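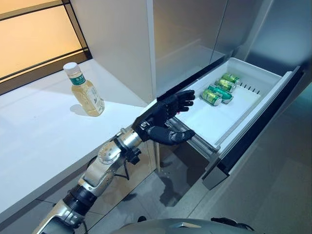 3.2 Lagerung liegender Getränkedosen in Kühlschubladen

Die Schublade als Aufbewahrungsort für Getränke ist in der haushaltswissenschaftlichen Literatur bislang vor allem unter dem Gesichtspunkt der Temperaturverteilung behandelt worden. Für die vorliegende Untersuchung war dagegen die Lage der Dosen maßgeblich. In den Haushalten der Teilstudie Kallio wurde über einen Zeitraum von sechs Wochen erfasst, ob Dosen stehend oder liegend eingeräumt wurden und in welchem Bereich des Einsatzes sie nach dem Schließen der Schublade lagen. Die Erfassung erfolgte jeweils morgens vor der ersten Entnahme und abends nach der letzten.

Liegend eingeräumte Dosen rollen beim Aufziehen, sofern der Einsatz nicht vollständig belegt ist. Bei Teilbelegung bildet sich meist eine Gruppe an einer Seitenwand, während der übrige Boden frei bleibt. Abbildung 4 zeigt einen solchen Fall: Vier grüne Dosen liegen links hinten im weißen Einsatz, der Boden rechts davon ist unbelegt. Die Gruppierung ist für die Entnahme insofern von Bedeutung, als sich überlappende Dosen gegenseitig stützen. Wird die vorderste entnommen, verändert sich in der Regel auch die Lage der übrigen. In acht Haushalten wurde daraufhin eine Trennleiste des Typs Hastari eingesetzt. Der Anteil der Öffnungen mit erkennbarer Lageänderung sank dort auf fast 8 Prozent.

Der Auszug der Schublade wurde getrennt betrachtet. Bei unvollständigem Auszug ist der hintere Bereich des Einsatzes nur über die Vorderkante hinweg zugänglich, was bei tief liegenden Gegenständen zu einem steileren Griffwinkel führt. Für die Auswertung wurden daher ausschließlich Entnahmen bei vollem Auszug berücksichtigt.

3.3 Umgebende Möbel und Bodenfläche

Neben dem Kühlgerät wurde die angrenzende Stell- und Bewegungsfläche aufgenommen. Erfasst wurden freie Bodenfläche, Ausrichtung der Fugen bei gefliesten Böden sowie die Oberseiten benachbarter Schränke, sofern diese als Zwischenablage in Betracht kamen (Abb. 5).
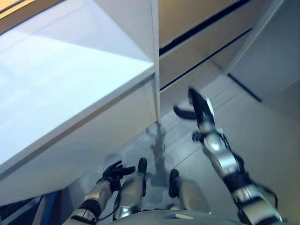

Abbildung 5: Weißer Schrank mit glatter Front und angrenzender, hellgrau gefliester Boden.

Elvia Quintero wandte gegen dieses Vorgehen ein, die Zwischenablage werde damit allein über ihre Fläche bestimmt, obwohl für das Einräumen von Dosen auch der Höhenunterschied zur Schublade ausschlaggebend sei. Der Einwand wurde aufgenommen. In der zweiten Erhebungsphase wurde zusätzlich die Differenz zwischen Ablagehöhe und Oberkante des Einsatzes gemessen. Zwei Haushalte mussten dabei ausgeschlossen werden, da zwischenzeitlich Möbel umgestellt worden waren. Die Messwerte sind im Anhang nach Haushalten getrennt aufgeführt.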